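Your Sourdough Questions, Answered

By Tullio Gatti
February 4, 2026
85 shares | 11 comments

I've been baking bread at home for a good long while now, and ever since I put my basic loaf up on this site the same questions keep landing in my inbox. I love getting them! But I type slowly and I was starting to repeat myself, so I've put the answers on one page. If yours is missing, leave it in the comments and I'll add it when I get a minute.

Do I really need a starter? Can't I use yeast from a packet?

You can, and you'll get a perfectly nice loaf. It just won't be sourdough. The sour flavor comes from the bacteria living in the starter alongside the wild yeast, and a packet doesn't have those. If you want bread tonight, use the packet and enjoy it. If you've got a week to get a starter going, come join me.

You keep mentioning Bruno and Caruso. Who are they?

My starters! Bruno is rye and Caruso is plain white. Caruso got his name after he pushed the lid off his jar one night in December and went all over the shelf (a big voice, that one). Bruno is slower and smells a bit like cider, and he's the one I reach for when I want a darker loaf.

How often should I feed mine?

If it lives on the counter, once a day, and twice when the kitchen is hot. In the fridge, once a week is fine. I've forgotten Bruno for a month and he came back after three feedings, looking gray and smelling like nail polish remover the first day. Pour off any dark liquid, keep a spoonful, feed it equal weights of flour and water, and try again tomorrow. Pink or orange streaks are different, and so is anything fuzzy. Throw that out, jar and all.

What should I cover the dough with?

Anything that keeps the top from drying out. I've used a dinner plate, a shower cap, a damp dish towel and a big mixing bowl turned upside down. The shower cap is my favorite because it puffs up with the dough and you can see what's going on from across the room. If you go with a towel, dust it with rice flour first, or you'll be peeling it off in strips. 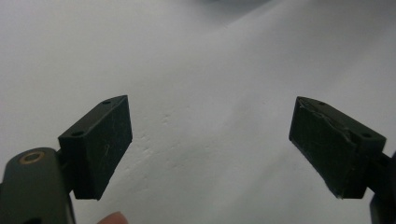 How much water is in your basic loaf?

I use 340 grams of water to 454 grams of bread flour, one pound, which makes it easy to remember. That works out to roughly 75 percent, before you count what's in the starter. If the dough feels like soup, drop the water by a couple of spoonfuls next time. Flours vary a lot, and whole wheat drinks far more than white.

My dough never doubles. Did I kill it?

Probably not! Nine times out of ten the kitchen is cold. In winter my dough can take all day to do what it does in an afternoon in July, and I've learned to leave it alone and go do something else. Try the oven with only the light on. Please put a note on the oven door, though. I once preheated Caruso's best work along with the bowl it was in, and I had to open every window in the house.

I also don't wait for it to double anymore. I look for a dough that has grown by a good half, with a domed top and some bubbles around the sides, and that wobbles when I shake the bowl.

How do I shape it without it sticking to everything?

Wet hands for the folds, floured hands for the final shape. A cheap plastic scraper helps more than anything else I own. Work on a bare table with hardly any flour on it, because the dough needs to grab a little so you can pull it tight. Drag it toward you, give it a quarter turn, drag it again.
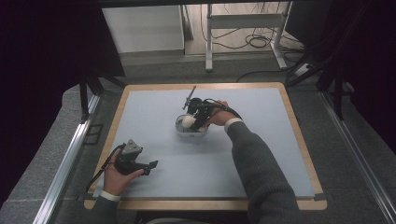 Once it's tight, stop. I used to keep fussing until the skin tore, and then I'd have to let it rest and start the whole thing over. A slightly lopsided loaf tastes exactly the same, and you'll be slicing it anyway.

What temperature do you bake at?

I start at 470 degrees Fahrenheit with the lid on the pot for 20 minutes, then take the lid off and turn it down to 440 until the crust is as dark as I dare. My family likes it paler than I do, so we argue.

When can I cut it?

When it's cool. I know, I know. Give it two hours if you can stand it, or the middle goes gummy. My aunt used to say "Amen" over the loaf and have the knife in it before the word was out, so I come by my impatience naturally.

Can I freeze it?

Yes, and I do it all the time. Slice it first, bag it, and toast it straight from the freezer.

11 comments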